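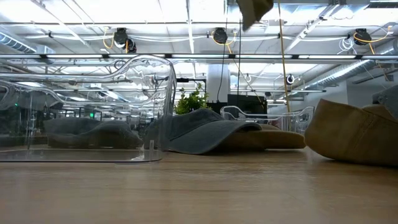

Caps on the table, next to the big clear boot.

Early Years Assistant, Oltthorpe Children's House

We are looking for a kind, steady person to join our toddler room in Oltthorpe, where we look after little ones from six months up to three years. If you like sitting on the floor, singing the same song many times over and hearing long stories about snails, we would dearly love to meet you!

You would work alongside Aslı Değirmenci, our lead teacher, and help with meals, naps, diaper changes and plenty of time in the yard – we go out in most weather, so please bring boots. Some experience with children under three is needed, whether from a job or from helping raise a big family. A first aid certificate is welcome, and if you don't have one yet we will pay for the course.

The job is 30 hours a week, mornings and early afternoons, with paid holidays and a hot lunch with the children. The Dralden bus stops right by our gate.

To apply, write us a letter in your own words and tell us a little about yourself – it doesn't have to be fancy – and add the names of two people we can call. Please quote job number 2489 and get it to the office by 2019-04-12. Visits to the room can be arranged before you apply.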